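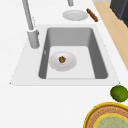 Kitchen sink task, counter view. Plate in the basin, lime on the right.

Ticket: Open day station, hand lag on the kitchen sink task
Opened by: Aurelia Plattner
Assigned to: Huệ Lương
Product: Dulia (simulator), visitor build
Site: Gistura, main hall
Priority: High (was Low until the doors opened)
Status: Resolved, with grumbling

Aurelia Plattner, 9:10 am
The kitchen sink task is up on both stations for the open day. Station 1 is fine. On station 2 the hands follow the gloves eventually. You wave, you wait, you think about lunch, and then the simulated hands wave back. Dulia's own counter says 1,220 ms from glove to hand. Restarted the task twice, restarted the machine once. Same number give or take nothing.

First school group is at 10:00. I've told the front desk that station 2 is "the advanced one."

Huệ Lương, 9:24 am
Please stop calling it the advanced one, they'll all want it.

Can you check three things for me:
Is station 2 on the wired network or the hall Wi-Fi?
Which scene profile is loaded? It's in the bottom corner of the operator window.
Is the recorder running?

Aurelia Plattner, 9:41 am
Wired. I followed the cable with my own hands, under a banner, in good shoes.
Profile says kitchen_sink_tai on both.
Recorder is off on both. I turned it off on station 2 again to make a point.

Also tried the spare gloves. Lag went up to 1,320 ms. I put the old gloves back and apologized to them.

Huệ Lương, 9:48 am
Gloves aren't it, then, or not most of it. The spares have the old firmware and always add a bit.

Tai is the machine in the back office that hands out scenes to the stations. It's only supposed to be used at load time. If station 2 is still talking to Tai after the scene is up, every hand update takes the scenic route. Open the network panel in the operator window and tell me if the line next to Tai is green or gray.

Aurelia Plattner, 9:55 am
Green, very green.
Station 1 is gray.

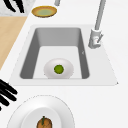 Huệ Lương, 10:03 am
Right, so station 2 has been started in shared mode, where Tai runs the physics and the station only draws the result. Zirnance ships the visitor build with that as the default, for reasons that I'm sure looked good on a slide. Before you switch it, check that the scene itself loads clean on local. Use the layout with the white bowl in the basin and the green thing sitting in it, faucet on the right. If the bowl sinks into the floor or the green thing starts to jitter, stop and call me. If they behave, go to Settings, Session, set mode to Local, save, and quit all the way out. Closing the window doesn't quit. It has never quit.

Aurelia Plattner, 10:19 am
Bowl and green thing both behaving. Set to Local. Quit all the way out. Came back up in shared mode.

The school group is here. They're being very patient with station 1, by which I mean there's a line and someone is lying on the floor.

Huệ Lương, 10:22 am
The profile is read-only, so it throws the change away on exit and doesn't mention it. Copy kitchen_sink_tai to a new name, load the copy, set Local there, save. Then load the ball layout for the visitors. It's big and red and people know what to do with it.

Aurelia Plattner, 10:37 am
Copied, loaded, saved, quit, started. Tai is gray. The hands move when I move. Station 2 is open and has already been claimed by the one from the floor.
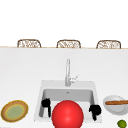 Ball layout on the sink, one hand either side.

Huệ Lương, 10:40 am
Good. Leave the copied profile where it is. Don't let the updater run during the day, it restores the stock profiles and I can't promise it will spare yours.

Aurelia Plattner, 4:35 pm
No lag all afternoon. One visitor asked whether the chairs in the back could be sat on. Two asked for the advanced one by name.

Huệ Lương, 4:52 pm
Filed the read-only thing with Zirnance. They've replied that it's working as designed and will be looked at in January. Closing this one and leaving a note on the spare gloves.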